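Group 4 — final report draft, 3 November 2022
Tomoyo Hosoda, Kenta Honda, Yolanda Paredes
Advisor: Hideaki Kobori

# Water use in shared student kitchens

## Why we picked this

Water bill at Mimmont House went up in July and the residents got a letter asking them to "be mindful." No numbers in the letter. We wanted numbers. Kenta lives there so getting access was easy.

Main question: does washing by hand under a running tap use more water than filling the sink first, and by how much?

## Method

- 36 residents signed up, 30 finished. The other six stopped sending in their log sheets.
- Clip-on flow meter (Norkoro, the cheap one) on two kitchen taps
- Each person washed their own dishes after dinner and wrote down start reading, end reading, number of items
- Half were told to fill the sink, half told to wash like normal

We had a third meter but it leaked at the thread. Tape didn't help. Left it out.

Total was 61 logged washes. We wanted more, but midterms.

## Results

All washes together came to 1129 liters. The fill-the-sink group used less per item, and the gap was biggest for small loads with lots of cups. For big greasy pans there was barely any diffrence, people in both groups just ran the tap until the pan looked clean.

Things we didn't expect:

- Rinsing used more than washing. A lot of people leave the tap on while they stack.
- "Wash like normal" wasn't one thing. Four people turned out to fill a bowl anyway, so that group is muddy. Should of asked before we split them up.
- Cold tap vs hot tap matters, becuase people let the hot run until it warms up. That water is just gone.

Yolanda made the charts, see appendix B. Ignore the first version in the shared folder, the axis is wrong.

## Dishwashers

Mimmont has no dishwasher so this part is reading only, no measurements of our own. Countertop models came up in a lot of the interviews — people asked if the house could get one.
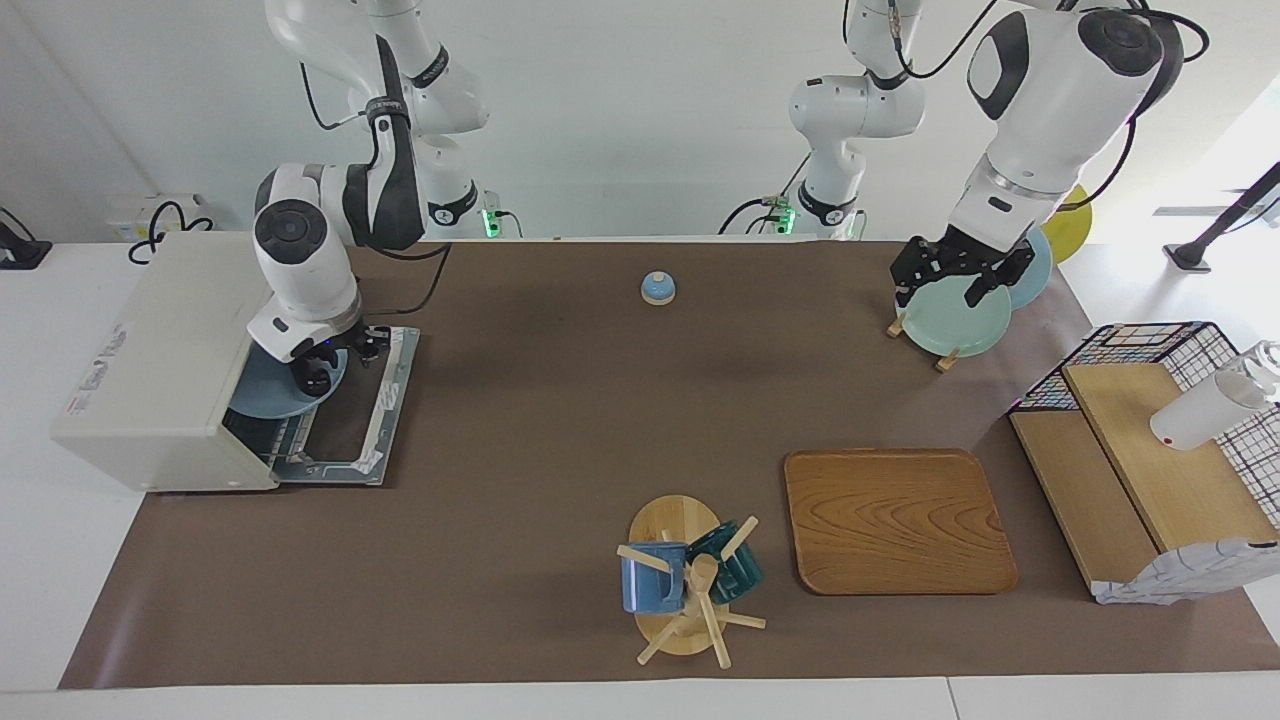

Two problems with comparing. One, load size: our residents wash a plate and a fork at a time, and a half-empty machine throws the math off. Two, pre-rinsing. Several people said they'd rinse everything first anyway, and then the savings shrink fast.

Tatsuya Nagano from the housing office told us the counter outlets on the second floor share a circuit with the microwaves, so any plan has to start there.

## Still to do

- redo the per-item averages without the four bowl people
- get tap temperature for at least one kitchen
- Kenta: return both meters
- fix citations, Prof. Kobori wants page numbers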